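Equipment plan for the handling work at Lokcombe
Speaker notes, Ewurabena Appiah
Budget meeting, March 10, 2024

Slide 1. Opening
Good morning. I have been asked to set out what the handling project needs to buy in the coming year, what it can put off, and what the board is asked to approve today. Sebastião Lacerda will take questions on the technical side afterwards. Please hold questions on staffing for the next item.

Slide 2. Where we stand
We have 4 hand-held grippers in use at Lokcombe. They were bought under the first grant and were entered in the accounts as small tools, with no sum set aside for parts. That entry should be corrected. The grippers are working equipment with parts that wear, and they need a yearly line of their own.

Slide 3. What we are asking for
Two quotations have been received. Skernero has offered a full set of new grippers for £3,976, delivery included. Mazza has offered finger pads and fixings for the existing set at £569. The second figure covers one full change of pads on every tool and a small stock of spares.
(Pause here. The paper copy has both quotations on page two.)

Slide 4. Recommendation
Approve the Mazza order now. Hold the Skernero offer until September, when the quotation must be renewed in any case. By then the Kileck trial will have reported, and we shall know whether the same type of gripper is still wanted.
Please also approve a yearly ceiling of £2,000 for parts and repairs. Any sum left unspent would go back to the general fund.

Slide 5. The work itself
Members who have not visited may find it useful to see the kind of item we handle. Packaged food is difficult for a gripper. Film creases and shines, and the goods inside can be crushed. The pads do most of the work, and they are the part we replace most often.
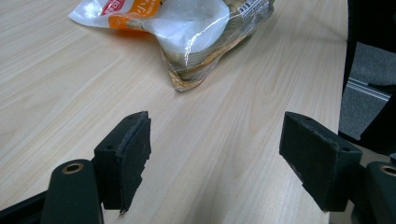 Slide 5: Packaged baked food on the table, with the gripper fingers in the foreground. Note the frayed edge of the left pad.

Slide 6. Risks
Mazza quotes a longer delivery time than we would like. If the order is not placed this month, the summer sessions will begin on the old pads. Sebastião can speak to the effect on results.

Slide 7. Decisions requested
Approve the pad order at £569.
Approve the yearly ceiling.
Note that the Skernero offer returns in September.
(Hand over to Sebastião.)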